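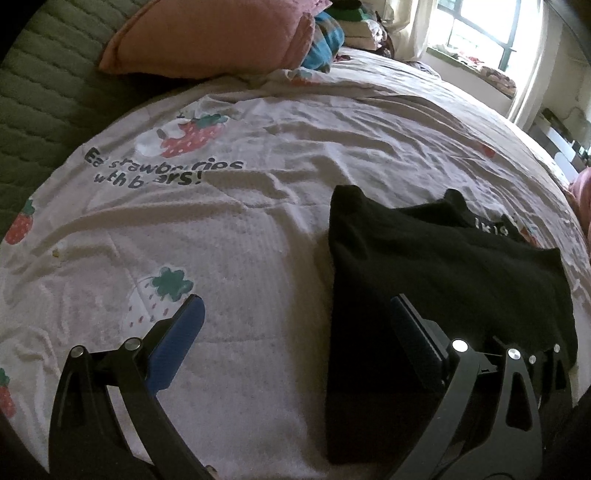

*Folding practice with the grippers: one black T-shirt, one strawberry sheet.*

## Laundry season at the Okwood Robotics Club

Hi all! Sandro Russo here, filling in for Sofia on the club pages this month, so you get my spelling and my opinions about T-shirts.

If you missed the June meeting, the short version is that we signed up for the household track at the Kendier student challenge. I wanted the warehouse track (boxes! flat, square, lovely boxes!) and I was outvoted by a mile. So the project is clothes. The arm has to take a T-shirt that's lying on a soft surface and leave it as a folded rectangle, and the rules are pretty relaxed about how you get there as long as no person touches the shirt once the clock starts.

We started the way I think most clubs would. We wrote the fold out as steps: find the collar, find the hem, grab here, move there. It worked nicely on a shirt that was already lying flat on a hard table, and it fell apart the second we crumpled the shirt a little. Cloth just doesn't stay where your code thinks it is. Sofia Prata said we should stop typing instructions and start showing, and she's been running that side of the project ever since.

So now we fold laundry by hand, with a gripper in each hand. You squeeze, the fingers close, and the camera on the gripper records what the fingers are up to. Later the recordings go into Ferri, our training code, and what comes out gets tried on Sudik, the arm back in the club room. (Yes, Sudik is still missing its cover plate. Yes, I know who has the screws.)

Why a bed? Partly the challenge rules, which say soft surface, and partly that a bed is where people really do fold their clothes. A mattress gives when you press on it, the sheet slides along with the shirt, and if you pinch too low you pick up sheet and shirt together and end up with a little tent. We lost most of the first afternoon to tents. The trick we've settled on is to come in at a shallow angle, let the lower finger slip under the edge of the shirt, and only then squeeze. I say "trick" but I still miss it plenty.

I should also say something about black shirts, because there was a lively argument about them. Half of us thought a black tee was a mean choice since the folds are so hard to make out on video, especially with a bright window behind the bed. The other half said that's exactly why we need it in the set. We kept it. The busy sheet stays too, strawberries, bears, wrinkles and all. If Ferri learns only on a plain gray blanket then a plain gray blanket is the only place Sudik will ever fold anything, and I don't trust the Kendier people to bring one.

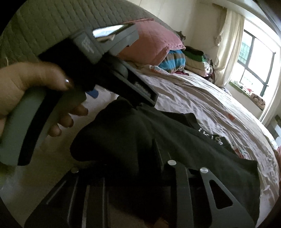
Getting a good pinch on an edge is the part that takes the longest to learn, and it's a weird feeling at first. You lose all the feedback you normally get from your fingertips, so you have to watch the cloth the whole time and see whether it's following you. My advice to new folders is to go slower than feels natural and lift a bit higher than you think you need to before you carry the edge across. If the cloth slips out, don't snatch at it. Stop, back off, go in again. Sofia wants those recoveries in the recordings, and she gets a bit stern if you cut them out to make yourself look good (ask me how I know).

A few other things we've picked up:

- Keep your sleeves pushed up. A baggy cuff hanging over the gripper ruins the view and you won't notice until you watch it back.
- Start each take with the shirt in a different mess. Toss it, drag it, leave it half folded, whatever you like.
- Say the take number out loud before you begin. Our file naming is bad and we all know it.
- Shake your hands out between takes! The grippers get heavy faster than you'd expect.

The goal we set ourselves is 30 good folds per person before we train again. I'm at 24 and my wrists have views on the last few. Sofia finished hers ages ago and has moved on to button-up shirts, which I've asked her not to tell me about yet.

How's Sudik doing with it all? Mixed! After the last round of training it got the first fold on a tee more often than it missed, and I made a noise I'm not proud of. The second fold is a different story. It likes to grab the sleeve and the body together and then sort of give up in midair. We think we need more takes where the sleeves start out tucked under, so if you're coming to the next session and don't know what to do, do that.

We could really use 3 or 4 more folders, and you don't need to know any code for this part. You need two hands and some patience, and it helps to like chatting while you work. Bring a T-shirt from home if you've got one you don't mind lending, the floppier the better. Long sleeves are welcome. Please, no hoodies, we are not ready for hoodies.

Sign up on the sheet by the club room door by 2023-09-30, or just grab me or Sofia in the hallway. If you only want to watch, that's fine too, there's a chair. Whoever borrowed the long charging cable, please put it back in the blue bin before the next session, since it's the only one that reaches.

Sandro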